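Cutting a Season Recap Trailer from Your Own Recordings

Last updated 2023-08-26

These steps produce a two-minute recap trailer for a drama series, of the kind shown at a club screening before the final episode. They assume you have the episodes as files you are allowed to edit, a free-standing video editor with at least four audio tracks, and a spare evening for each stage. The worked figures come from the Datelden recap, made for the last screening of a web serial that ran to 36 episodes. Menu names differ between editors, so functions are given here by what they do.

1. Set up the project

Create one folder for the job with four folders inside it: source, selects, audio, output. Copy the episodes into source and do not rename them afterwards. Most editors lose track of a clip when its name changes, and relinking 36 files by hand is slow.

Set the project frame rate to match the episodes before importing anything. If the first two seasons were shot at one rate and the rest at another, use the rate of the later episodes. Converting afterwards leaves a stutter on slow pans.

2. Log the episodes

Watch at normal speed with a spreadsheet open. Use five columns: episode, time in, time out, character, line or action. Keep each entry to one row. The Datelden log came to 2921 rows, more than was needed, but a thin log sends you back to the episodes in the middle of the edit.

Mark rows in three grades:

A - must appear
B - useful for linking
C - texture only (doors, weather, empty streets, hands)

Do not grade while watching the first time. Finish the log, leave it a day and then grade it from the spreadsheet alone. If a row makes no sense without the picture, it will probably make no sense to the audience either.

3. Pull the selects

Place every A and B row on a single timeline in episode order, with one second of spare footage at each end. The spare footage is for dissolves and for sound that starts before the picture. Our selects timeline held 1758 clips at this stage.

Duplicate the timeline before you start removing anything. Name the copy with a number at the front (01, 02, 03) so the versions sort correctly in the file list.

4. Reduce to a spine

Pick one question that the final episode has to answer, and remove every clip that does not bear on it. In the Datelden recap the question was who had sold the ferry licence, so the whole hospital plot from season two was cut, including several good scenes. Viewers who follow the show will remember them without help.

Aim for 56 clips or fewer in two minutes. Beyond that, spoken lines have to be trimmed so hard that the words lose their endings.

5. Lay the dialogue first

Turn off the picture tracks and build the trailer as sound. Put spoken lines on track one, with gaps where you want music to rise. Listen through twice without looking at the screen. A line that needs its picture to be understood should be moved later, or dropped.

Keep lines from the final season for the last third. If a line gives away a death, use only its first half and cut on a breath. 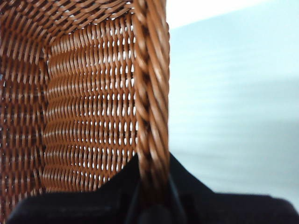 Breaths are easy to find once the waveform is enlarged: they show as a low, even swell between two taller blocks. Place the cut at the start of the swell and add a fade of two or three frames. A hard cut in the middle of a breath can be heard as a click, even under music.

6. Add picture and music

Switch the picture tracks back on. Start with the clips that belong to the spoken lines, then cover the joins with B and C rows. Hold each C clip for at least twelve frames.

Music goes on tracks three and four so that one piece can fade under the next. Use music you have the right to use, including at a private screening. Lower it by 12 dB under speech and bring it back over half a second - any faster and the level change draws attention to itself.

7. Titles and export

Limit on-screen text to the series title, the season number and the date of the screening. White text needs a soft shadow if any of the clips behind it are daylight exteriors. Leave a margin of one tenth of the picture width at both sides, as some projectors crop.

Export one full-quality master and one smaller copy for the website. Play the master from start to end on the machine that will be used on the night. Check three points in particular: the first frame is black, speech and lips match in the last ten seconds, and the sound does not stop before the picture does.

Keep the log and the numbered timelines until after the screening. If the series returns in October with extra episodes, new rows can be added to the same spreadsheet and the grading repeated from step 2.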